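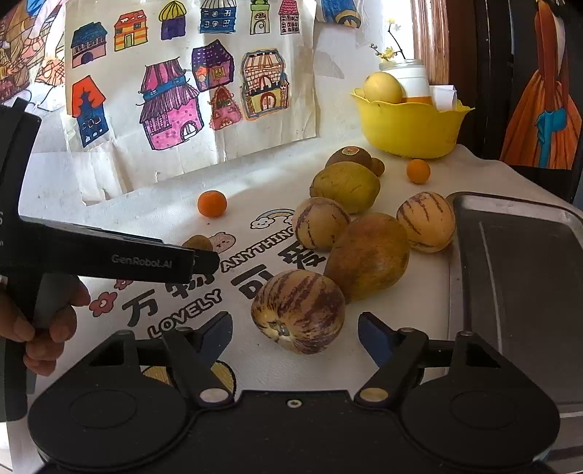

Both grippers out over the fruit, first tray of the day.

How much should I budget for spare finger pads and other extras on hand-held grippers?

Asked January 5, 2019

Hi all! I'm putting together next year's equipment request for our little group in Jenitz and I'm stuck on the part of the spreadsheet that isn't the grippers themselves. We record people picking and sorting produce with hand-held grippers, one in each hand, and I have 4,000 to spend on everything that goes around them. That means pads, chargers, storage, trays, tablecloths, and the fruit too (which comes out of the same line, don't ask).

What I can't work out is pads. Our quote from Unley has them at 193 for a box and I have no idea if one box gets me through a season or a month. We do mostly round, smooth stuff like pepino melons and citrus, plus pears and kiwis. The kiwis seem rough on everything. Do I buy 5 boxes and be done with it, or start small? I'd also love to hear if people buy a complete spare gripper or just keep parts. The request went in as a draft in December and I can still change it.

Thanks!
Jacqueline Picard

2 answers

Start small on the pads. I did the big order my first year and half of it is still in a drawer - then we moved to a different finger shape and the old ones didn't fit. Two boxes, see how long the first one lasts, write the date on the lid when you open it. With fuzzy skins I'd wipe the pads down between sets. We only started doing that after we'd gone through most of a box, and I wish I'd been doing it all along.

On the spare: if you always work two-handed, yes, get a third one if you can possibly squeeze it out of the main equipment line. When one of ours went back to Chauvin for a loose finger we couldn't do any two-handed work at all and I had people standing around who were booked and paid. A bag of screws wouldn't have helped me there. Ask your supplier what the turnaround on repairs is and get it in writing before you decide.

Also, put the fruit on its own line!! I had it lumped in with "consumables" and whoever approved our budget cut consumables by a third without looking at what was in there. Pears are the ones you'll replace constantly. Citrus keeps pretty well for us, and melons are somewhere in between. I set aside 100 a month for ours, but we're a small setup and I shop at the cheap market, so check your own prices.

Raphaël Delorme

We got ours through Stistuvgate and they threw in a box of pads when we asked, so ask. Don't bother with fancy trays, plain steel ones from a restaurant supply place are fine. Get more than one tablecloth though, juice stains.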